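3.2 床面织物的铺叠状态与图案干扰

卧室整理任务中,床面是织物种类最集中、边界最难判定的区域。与衣柜隔板或收纳箱不同,床面没有刚性分隔,衣物、床单、盖被往往相互覆盖,同一视域内可能并存三层以上的材料。已有的家务活动分类多以“叠好”和“未叠”二分,对中间状态记录不足。本节讨论床面织物在折叠开始之前的形态,重点考察褶皱走向、层间遮挡以及印花图案对边缘识别的影响。

样本取自 Kosora 住户整理记录,共 615 段,其中涉及床面的有 250 段。编码由两名编码员独立完成,分歧处经讨论后统一。每段记录按四项指标标注:覆盖关系、褶皱形态、边缘可见度、图案对比度。覆盖关系指上层织物与下层织物的叠压次序;褶皱形态分为平铺、缓褶、聚拢、团状四级;边缘可见度以可连续追踪的边缘长度占该织物可见轮廓的比例表示,低于 70% 者记为“边缘不完整”;图案对比度则分别考虑织物内部花纹之间的对比,以及上下两层底色之间的对比。

图 4 属于缓褶与聚拢之间的过渡类型。上层为珊瑚橙色织物,印有黑色花卉剪影,包括大朵牡丹、圆叶与卷曲的枝茎;下层为米色绗缝毯,表面蓬松,绗线呈波浪形。两层底色差异明显,但花纹均为大尺度植物题材,下层的叶形图案兼有棕、锈红与灰蓝,其中偏橙的部分与上层底色接近。
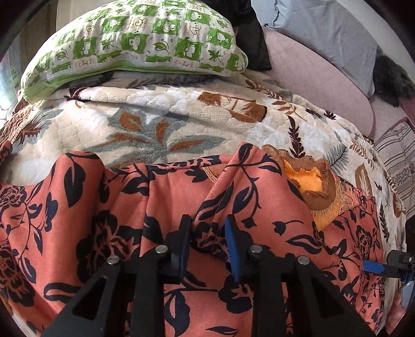 图 4 床面织物的叠压:珊瑚橙底黑色印花织物覆于米色绗缝毯之上,右上方露出带褶边的橙色织物。

就褶皱而言,上层织物形成若干柔和的隆起,其中一道斜向凸褶较为清晰,左侧另有一道聚拢的褶脊。编码时,斜褶不作为折线处理。折线应与织物某一边大致平行或垂直,而该织物的上缘呈起伏的扇形,走向不匀,无法据此确定基准边。若仅以隆起高度判断,斜褶容易被误认为先前折叠留下的痕迹,故本文要求编码员先确认基准边,再判定折线;基准边缺失时,一律归入“无折线”。

层间遮挡的困难主要出现在右上区域。该处的橙色织物部分压在印花织物之下,露出的部分带有棕色与金色的花边,边缘层叠起皱,近似刺绣蕾丝。由于主体被遮挡,仅凭可见部分不能确定其品类,也不能确定它与上层印花织物是否为成套衣物。此类情形在标注中记为“独立织物,品类未定”,不依据颜色相近进行归并。预编码阶段曾允许按色系归并,结果使部分记录的织物件数偏低,正式编码时已取消该规则。

图案的影响需分两种情况说明。其一,织物内部的高对比花纹会掩盖浅褶。黑色花瓣的轮廓线与褶谷的阴影相邻时,二者不易区分,编码员须借助花纹的变形判断表面起伏,例如花瓣轮廓在褶脊处的中断或错位。其二,下层织物的图案会干扰上层边缘的追踪。绗缝毯自身的波浪形绗线与上层织物的扇形边缘在形态上有一定相似性,若底色再趋于一致,边缘可见度的评分便会下降。图 4 中米色与珊瑚橙的反差抵消了部分干扰,上缘仍可辨认。

材料厚度也应纳入考虑。绗缝毯具有蓬松的起伏表面,轻薄织物置于其上时,支撑条件与硬质台面不同,局部隆起可能来自织物自身的聚拢,也可能来自下层的凹凸。单一视角难以将二者分离,因此本文未对褶皱高度作定量估计,只保留四级形态编码。对 Huncombe 分类表中“表面平整度”一项,本文亦不直接沿用,该项默认支撑面为平面,用于床面时含义不明确。

综合上述规则,床面记录在进入折叠步骤分析之前,先按覆盖次序由上至下逐层登记,再标注各层的褶皱与边缘。品类未定的织物保留编号,待后续片段中露出更多轮廓时补充;至记录结束仍无法判定的,不计入按品类统计的结果,但计入织物总件数。折叠步骤的切分方法见 3.3 节。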